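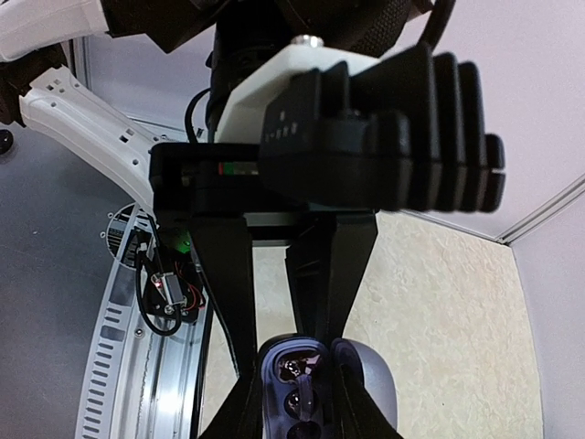 Figure 1. Small hinged case on the pale work surface, Lallby.

Taraleo Case Sorting and Repacking
Progress report to the Ehlers Fund
Prepared by Anisa Pangaribuan, project lead
Date: 08/09/2022

1. Scope of this report

The report covers work on the small-case stream at the Lallby site. Large cases and loose inserts are outside the current grant and are mentioned only where they affect the schedule.

2. Background

The grant pays for the sorting, checking and repacking of 1000 small hinged cases received as mixed stock from Filtemen. The cases arrived in bulk cartons with no separation by size or closure type. The agreed output is a set of labeled trays, each holding one type of case, with a written record for every tray. Trays are stored at Lallby until release.

3. Work completed

All cartons have been opened and emptied. Cases have been divided by closure (snap, magnet, friction) and then by outside length. The length bands in the original plan were too narrow and left many trays half full, so two neighboring bands were merged. The merged band is shown as Band B in the tray record.

The handling sheet has been rewritten. Each case is now placed singly on a clear part of the work surface, opened, checked at the hinge, closed, and moved to its tray. The earlier version allowed cases to be checked in the hand, and results for the same case differed from one checker to the next. Placing the case down first gave more consistent hinge readings in the repeat check.

The repeat check used 110 cases taken from finished trays. Of these, 17 were moved to a different tray. Most of the moves were between the magnet and friction groups, where the closing force is similar. A sample of each closure type is now kept at the station for comparison.

4. Rejected cases

A case is rejected if the hinge separates, the lid does not meet the base along its full length, or the lining has come away at a corner. Surface scratches are recorded but do not lead to rejection. Rejected cases are held in a separate bin and will be offered back to Filtemen before disposal. No reply has been received on whether they want the hinge parts.

5. Open items

Tray labels. The adhesive on the first batch of labels lifts after repeated handling. Replacement stock is on order. Trays labeled so far carry a second paper slip inside.

Storage. Shelf space at Lallby is enough for the small cases. It will not be enough if the large cases are added to the same room.

Tray record. Lining color is entered inconsistently ("gray," "dark gray," "charcoal"). A fixed list will be used from the next tray onward, and older entries will be corrected in one pass.

6. Budget

Spending is 10 percent under plan, mainly because fewer trays were bought after the bands were merged. We request approval to move the difference to labels and shelving.

7. Next period

Remaining checks on the friction group, correction of the tray record, and relabeling are scheduled for completion in October. The final tray list will be sent to Ehlers with the closing statement of costs.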